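Subject: Re: [gripper-users] Fingers closing but not letting go

On the Plomside list, somebody wrote:
> Since the last firmware our hand-held unit reports "open" while the
> fingers are still closed. It does this on cloth and never on the
> foam blocks. Has anyone else seen it, or are we just lucky?

You are not lucky, or at least no luckier than we are at Mollard. Our log for July has 379 grasps on laundry and 27 of them ended with the software announcing a release that the fingers knew nothing about. Dark, thin garments are the worst. The foam blocks pass every time, so the acceptance test is very happy.

Our current guess is that fabric works its way into the slot in the finger plate and drags on it. The width reading comes from the motor side, so it reports what the motor hopes is true. Prirkano support suggested a restart. We restarted it 16 times and it is now very well rested.

What we do until there is a fix:

1. Stop pulling. One of us tugged a sleeve free and got a knuckle pinched when the fingers woke up.

2. Cut power at the battery, then ease the cloth out sideways. A black garment between the yellow fingers, with the rest of the pile still on the bed, is our usual test:

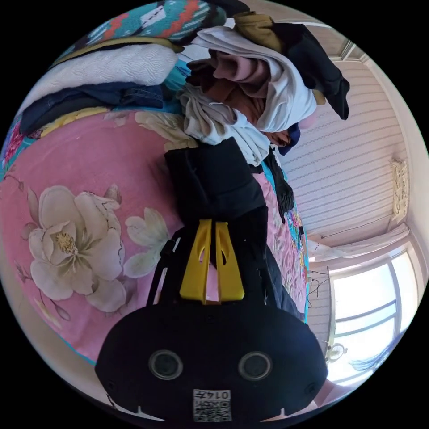
3. Throw away the episode, even if the log says it went fine. Especially then.

4. Check the Gulyás branch before you roll back. Build 46 has the same bug with a nicer error message.

If you have raw motor current from a bad release, please post it.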